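Kitchen Duty
A school club's year with a simulated arm, one refrigerator and a very long fault list

3 August 2025

The Ituvitz robotics club meets in a former geography room. It has 18 members, nine computers that can run the simulator at a tolerable speed, and a whiteboard on which the word FRIDGE has been underlined so often that the pen has marked the surface for good. The club owns no arm. Everything it does with arms is done in software, inside a rendered kitchen, and its work for the past year has been aimed at a single student contest, the Ploko Household Challenge.

The Ploko rules are short. Each team gets the same virtual kitchen, the same white arm and the same task list. A task is a plain sentence: take the carton out of the refrigerator, close the drawer, put the lemon on the counter. The team supplies the controller that turns the sentence into joint movements. Ploko runs the controller on its own machines and scores it. Teams may look at the kitchen as much as they like beforehand, but the starting positions of the loose items are drawn at random for each run and are not published.

Scoring is by run. A task is worth 30 points if it is completed without a fault. Faults are taken off that: touching an item that is not named in the task, striking a door or a shelf, dropping anything, running over time. A run can end below zero. In the practice round last April the Ituvitz entry managed this on its first attempt, by knocking an upper shelf on the way in and then an open door on the way out.

The refrigerator is the part of the kitchen that separates the entries. A counter is easy by comparison, as an arm can come down on it from above and there is very little to hit. A refrigerator has walls on both sides, a shelf over the target, a shelf or drawer under it, and doors that have to be opened far enough and then stay where they were put. The hand has to go in level. The wrist, being the widest thing that enters, has to be planned for as well as the fingers. Most of the club's early controllers planned for the fingers only.

The club splits its work three ways. One group handles perception, which in this contest means taking the simulated camera views and working out where the named item is and which way it faces. A second group handles motion. The third writes tests, and is the largest, a decision made after the April result.

Perception was thought to be the hard part and was in reasonable order by the second term. The items in the kitchen are drawn from a fixed library, so the club could render each one in many positions and train a small network on the results. The first training set had 400 images per item. It coped well with items in the open and badly with items half hidden by a door edge, which in a refrigerator is a normal state of affairs. The group rebuilt the set with doors, shelves and the arm itself in the way. The arm was the important addition. As it closes on a carton it covers a good part of the carton, and the earlier network tended to lose the target at exactly the point where the motion group most wanted to know where it was.

The motion group began with a standard planner of the sort found in any open library: give it a start pose, an end pose and the shapes to avoid, and it searches for a path. It found paths. Some of them were very odd, with the elbow swung out wide over the counter and back again for no purpose. The group's answer was to fix a small number of intermediate poses by hand and let the planner work only between them. There is a parked pose, a pose level with the opening, and a pose inside it. The planner fills the gaps. This is slower to set up and gives less freedom, but a bad path is now bad in one short section, and the section can be named.

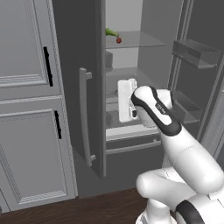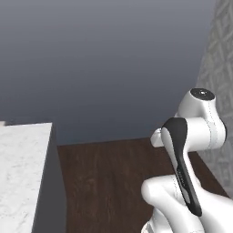
Two views from the simulated kitchen. First: the gripper closed on the white container inside the open refrigerator. Second: the arm folded, with the marble block to the left.

The folded pose deserves a word, as the club spent longer on it than on any other. An arm that is stretched out in front of itself sweeps a lot of the room when the base joint turns. Folded, with its links stacked close together, it sweeps much less, and the turn can be made faster without the planner having to check for so much. The club folds the arm before every large turn and unfolds it only once the base is pointing the right way. The cost is time, and time is scored. The test group measured both methods and the folded one came out ahead on total points, although it lost on the clock in nearly every run.

Gripping is a separate matter. The simulator treats contact in a simple way, with a friction value for each pair of surfaces and a limit on how hard the fingers may press. Too little pressure and a tall carton turns in the fingers as it is lifted, so that its lower end swings into the drawer front. Too much and the simulator's contact solver begins to push the carton about in small jumps. The team settled on closing in two stages, first to touch and then to a set force, with a short pause between the two. It also grips tall items at or a little above mid-height where the shelf overhead leaves room for the hand.

There was some argument over whether the controller should look again after gripping. One view was that a held item is where the fingers are, and that looking again wastes time. The other was that an item can slip without being dropped. The second view won after a run in which the arm carried its carton correctly to the counter at a lean and set it down on one corner. The controller now takes one fresh view after the lift and corrects the wrist angle if needed. The correction is small and is capped; an uncapped version once turned a carton upside down.

The test group's product is a list. Each entry has a seed number, so that the run can be repeated exactly, a task sentence, the fault and the name of the section in which it happened. By the close of the summer term the list stood at 1,427 entries, of which the great majority are marked as fixed. Those still open fall into a few families. Small round items on a shelf roll when brushed. Items standing close to a side wall leave no space for a finger. A door that has been opened slightly short of the full swing will pass every check and still be touched by the forearm on the way out.

The door problem is the one the club would most like to be rid of. The opening motion is done by hooking the handle and moving along an arc, and the arc is worked out from where the hinge is believed to be. A small error in the hinge position makes the fingers bind on the handle part of the way round. The controller then lets go early, which is the safe thing to do, and leaves the door where it is. A second push with the back of the hand would finish the job, and a version that does this exists. It works about as well as it sounds. Pushing counts as a strike under the Ploko rules if it is above a certain force, and keeping it under that force means going slowly.

Two other schools in the district enter the same contest. Wihongi has taken the opposite approach to motion, with no fixed poses at all and a controller learned from demonstrations that its students drive by hand with a pair of game controllers. Its runs are quicker and look more natural. They are also harder to mend, as there is no named section to go to when something goes wrong, and the usual remedy is to record more demonstrations of the awkward case. Mokano has a mixed system, learned inside the refrigerator and planned outside it. The three clubs swap fault lists between rounds, which the rules allow, and do not swap code, which they forbid.

A fair question is how much of this would carry over to a real kitchen. The club is careful on the point. Fixed poses depend on the base being in a known place. The friction values are a guess made by whoever built the simulator. The rendered light is even, and a real refrigerator has a lamp in one corner, reflections off the shelves and mist on the packaging. The members who wrote the perception code have added noise and changed the lighting in later training sets, with some loss of accuracy in the clean contest views, and the club has kept two versions for that reason. Only the clean one will be entered.

What does carry over is the method of work. A new member is given a seed number from the list on the first afternoon and asked to find out what went wrong and in which section. The older entries are used for this even though they have been fixed, with the controller of that date loaded alongside. Most new members find the fault within the session. A few find a different one, and it is added to the list.

The main round opens when term restarts. The controller is frozen a week beforehand, after which only the settings file may be changed. On the whiteboard, under FRIDGE, there are now two items: the hinge estimate, and a note to check that the drawer task still passes now that the wrist correction has been put in.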